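The Room Above Tater

Duyên Mạch took the room over the sandwich shop in March, when the rent was low and the stairs still smelled of paint. The shop was called Tater and it closed at 2. After that the building was quiet except for the pipes.

She had brought two suitcases and her aunt's recipe book. The aunt, Nhung Ông, had written in it for 18 years, mostly in pencil, and had never put down an amount for anything. Fish sauce, it said. Sugar. Enough water.

On her first evening she tried the braised pork and burned it. She opened the window and stood on the landing while the smoke cleared. The man across the hall came out in his socks.

"Caramel?" he asked.

"Yes."

"You walked away from it."

She had. She had gone to answer the phone - her aunt, asking what she was cooking.

His name was Lawal Babalola and he drove a delivery van for Flamen. He lent her a heavier pot and told her to keep it until she had one of her own.
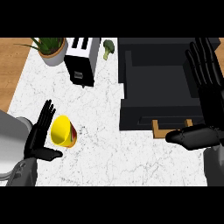 The Second Pot

By summer she had made the pork often enough to stop opening the book. She still had his pot. Twice she had carried it across the hall and knocked, and both times he had been out on a late run.

The third time he answered. He had boxes stacked behind him and his coat was on.

"They're moving me to the Skumarico depot," he said. "I leave in the morning."

She held out the pot. It was full, with the lid tied down with string. He looked at it for a while.

"I'll have to bring this back," he said.

"It's yours."

"Then I'll have to bring it back full."

She went in and found the pencil. On the last page, under her aunt's writing, she wrote down his name and the new address, and next to it how long to cook the sugar.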